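Ulcombe workshop's cloth-folding robot starts its lessons on the floor

12 shares | 7 comments

Members of the shared workshop in Ulcombe have been spending their evenings on a home-built robot that they hope will one day fold a pile of cleaning cloths without being asked twice.

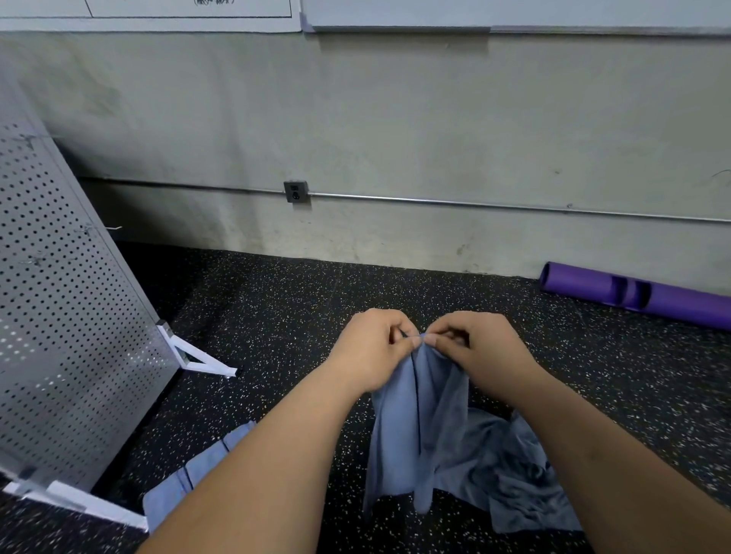
The project began in May, when Inês Simões, a retired school cook who joined the workshop to mend a chair and somehow never left, wondered aloud whether the two small arms gathering dust on a shelf might be put to some homely use. Lourenço Bragança had built them a couple of winters ago out of printed parts and hobby motors, and he was, by his own account, delighted that anybody had remembered them.

Before the arms can fold anything, they need to be shown how, and that is the slow part. Members take it in turns to pick up, shake out and fold soft blue cloths by hand while a camera records what their fingers are doing, and the recordings are then used to train the software that will steer the arms. So far the group has 454 of them saved, and Mr Bragança would like 696 before he lets the arms have a proper go.

"I thought I knew how to fold a cloth," said Mrs Simões. "Then you try doing it slowly, with both hands where the camera can see them, and you find you've got all sorts of funny little habits. I pinch the top edge and let it hang first. Konrad goes straight for the corners and gets in a terrible muddle — he won't mind me saying so."

Konrad Pawłowska, who came over from Rarnemham to help with the wiring, did not seem to mind at all. He has been rebuilding the left wrist, which had a habit of drooping after 15 minutes or so of work, and says the new motor is behaving itself much better. The arms have been nicknamed Matos, both of them together, and everyone now talks about Matos as if it were a rather shy new member.

The bill has been kept to some £90, mostly for motors and a second-hand power supply. The rest came out of drawers and boxes, and the cloths were brought from home.

There is still a good deal to do. The grippers need softer tips, the bench for the arms is only half made, and the group has yet to agree on what counts as a tidy fold, a question that took up most of one evening and a whole packet of ginger biscuits. Anyone who would like to lend a hand, with or without any knowledge of robots, is welcome to drop in from 7pm, when the kettle usually goes on.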